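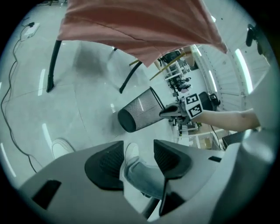

Drellaven is a set of power, cadence and heart rate logs from amateur road cyclists, collected for work on pacing in hilly time trials. It holds 3,184 rides from 46 riders. Each ride is a single CSV file with one row per second, plus a small JSON file with the rider code, the bike setup and the course name. Rides that failed the checks are kept in a folder called wastebasket, which should be read like the black mesh one lying on its side on the floor, with its open end easy to reach into. Files in it can be taken out again if your own checks are looser than ours. They are left out of the totals given in this card.

Courses

Two courses are included. Grilik is a rolling out-and-back with a turn around a traffic island, and Cornunero is a steady climb with one flat section before the last ramp. Course profiles are in courses/, sampled every ten meters, with elevation smoothed once. Do not smooth them again before working out grade. The flat section on Cornunero is short and disappears under a second pass.

Wind was not measured on the road. The wind column in each course file comes from a fixed station in the valley and is a single value per ride. It is good enough to sort rides into calm and not calm, and should not be used in a drag model.

Columns

time_s — seconds from the start line, integer
power_w — pedal power in watts, as sent by the meter
cadence_rpm — crank speed, zero when coasting
hr_bpm — heart rate, blank when the strap lost contact
dist_m — distance from wheel sensor, GPS if no sensor was fitted
flag — see below

Rider weight is in riders.csv, as given by the rider at sign-up. It was not checked on a scale. Watts per kilogram is not supplied as a column for the same reason. 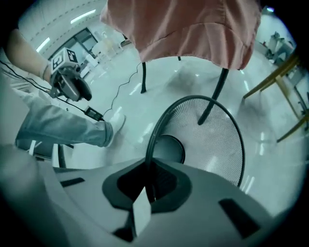
Gaps in the power signal are left as blanks and are never filled in. Earlier builds filled them by straight line, and this raised the average on descents, where the true value is often zero. Plotted over a whole ride, a signal with many one-second blanks still looks solid at first glance, much as the fine gray mesh inside that round black rim does; zoom in before trusting a long smooth stretch. A ride with more than 90 blank seconds in total goes to wastebasket. Blanks in heart rate do not count toward that limit.

Flags

0 is normal. 1 means the rider reported a stop or a slow car. 2 means the meter was not zeroed before the ride, so power may be off by a fixed amount through the whole file. Flags were set by hand by Mirjam Haslinger from the ride notes, and a row can carry only one of them. Where both applied, flag 1 was used for the stopped rows and flag 2 for the rest.

Splits

The train and test lists in splits/ are made by rider, never by ride. Splitting by ride lets a model learn a rider's habits — one rider in the test list always starts too hard on Grilik — and the scores look far better than they should. 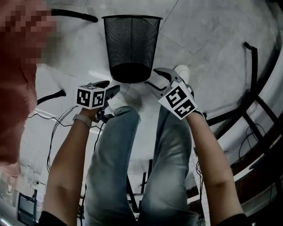
If you need a validation set, draw it from the train list, again by rider. The script make_split.py does this with a fixed seed. The seed is printed in the log and should be quoted along with any results.

Known problems

Left-only power meters are doubled at the source. They are marked in the JSON file as "single" and can be dropped with the --both-sides option.
GPS distance on Grilik drifts under the trees near the turn. Use the course profile to correct it.
Rides from the May block have cadence shifted one second late against power. This is not yet fixed.

Loading

Use the Lục reader in tools/. It needs no packages outside the standard library and returns one table per ride. Blank cells come back as None, and the reader does not skip flagged rows unless told to.

Filed under: Data, Road Cycling, Time Trial, Power Meters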